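Storkik Bin Cell - Set-up and User Guide
Section 12: Cable snags and protective stops

Read this before you clear a stop. Most of the trouble we get with this cell is the cable bundle, and most of the damage comes from people pressing reset and hoping.

12.1 What went wrong in February

Short version. Arm was picking near the left wall of the bin. Wrist had been turning the same way pick after pick and the software never unwound it. Loop of cable pulled tight, caught under the gripper, and the next move down pushed the gripper onto its own cable. Controller saw the extra load and stopped with fault 2218. Fine so far.

Then it was reset three times from the pendant without anyone walking over to look. Third time the cable jacket split at the bracket and we lost gripper power with an object still held. It dropped. No one hurt, gripper fingers bent, cell down until the new cable set came from Grilletti.

So the rules below. They are not optional.

12.2 Faults you will see

2218 - load on the arm higher than expected. Treat as a snag until you have looked.

2517 - gripper not answering. Cable, connector or gripper board, in that order. Nearly always the cable.

Both together - stop work for the day on that cell and ring the Bautista desk. Do not reset.

CAUTION: a stopped arm is not a safe arm. The brakes hold it but the drives can come back if somebody at the desk clears the fault. Always press the emergency stop yourself, and keep the pendant with you while you're at the bin.

12.3 Clearing a 2218

1. Press the emergency stop. The one nearest you, doesn't matter which.

2. Take the pendant off its hook and carry it with you. Hang the red tag on the desk keyboard.

3. Write down the fault number, the time and the last pick number from the screen. The log gets overwritten on restart so do it now.

4. Look at the bin from outside first. Hands behind you. You want to know where the gripper is, what is under it, and which way the cables run before you touch anything.

5. Follow the cables by eye from the big link down to the wrist. One smooth sweep and a loop is what you want. Flat, stretched or kinked - that's your snag. A loop lying on the bin floor is also a fail, even if it looks slack and harmless, as the gripper will come down on it sooner or later.

6. If the gripper is holding something, put a folded cloth under it before you go further. Don't pull the object out of the fingers.

7. Reset the emergency stop, select manual slow mode, and raise the arm straight up. Straight up only. No wrist turns yet. If it faults again on the way up, stop and go to 12.5.

8. Once the gripper is clear of the bin walls, turn the wrist back to zero in small steps. Watch the cable, not the screen. Second person on the emergency stop for this bit.

9. Press the emergency stop again. Now you can put your hands in. Run a finger along the cable jacket from the bracket downwards, feeling for nicks, flat spots or grit. Any nick at all, change the cable.

10. Check the bracket screws are tight. Check the cable ties haven't slid. They should sit on the paint marks.

Note: objects in the bin can stay where they are unless they are touching the gripper or a cable. If you do move any, say so in the log, otherwise the pick record won't match and someone will waste an afternoon on it.

12.4 Check the bin and table before restart

A hard push on the gripper can shift the bin as well. If the bin has moved even a little the arm will be aiming at the wrong place, and you get another 2218 within minutes. This caught us out twice.

1. Try to rock the bin by hand. Should not move. If it does, tighten the clamps at the corner, both of them, then try again.

2. Check the corner of the bin against the tape on the table. Gap between them means it has shifted. Push it back before tightening, not after.

3. Look for loose cables on the floor near the table legs and tripod. Move them out of the walkway. Don't route anything across the front edge.

4. Look at the whole thing once more with the wrist low over the bin, in manual mode, nobody inside the line. Compare how the yellow and black cables pass round the orange wrist housing. They need enough slack for a turn in either direction, and must stay out from under the gripper. Low over the left side is the worst position for this, so check it there even if you are in a hurry.

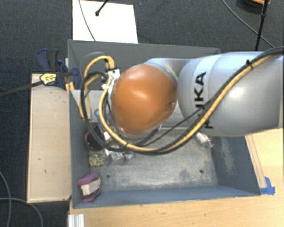
5. Run the slow test cycle, 12 picks, standing at the emergency stop. Any rubbing noise, stop it.

6. If all 12 go through with no fault, switch back to normal speed and take the red tag off the keybord.

12.5 If the arm will not come up

Don't force it and don't use the brake release by yourself. With the brakes off the arm drops under its own weight, and you can't hold it. Two trained people, one supporting the arm, one on the release, short presses. If you haven't done the Eltodar training, you are not one of the two.

If the cable is trapped hard under the gripper, undo the cable at the bracket end first, power off at the wall, and lift the loop free. Cutting it is allowed if there's no other way. Cables are cheaper than wrists.

12.6 Stopping it happening again

- Wrist turn limit is set in the cell settings page, under Motion. Leave it on. It was switched off in February to get a few more picks an hour, that is how we got here.
- Unwind move every 62 picks. Also on by default now.
- Cable check at the start of each shift, steps 9 and 10 above. Takes a couple of minutes.
- No more than one reset without a visual check. The second one needs a name in the log.
- Spare cable set on the shelf at all times. If you use it, order the next one the same day.

Note: changing the gripper changes the cable length you need. Do the whole of 12.4 again after any gripper swap, inluding the slow test cycle.

Related sections
Section 4: Clamping the bin and marking the table
Section 7: Fitting and routing the wrist cables
Section 9: Manual slow mode
Section 11: Reading the fault log
Section 13: Gripper swap and finger replacement

Storkik Bin Cell guide - last changed 11 December 2025 - Questions to the Bautista support desk - Back to top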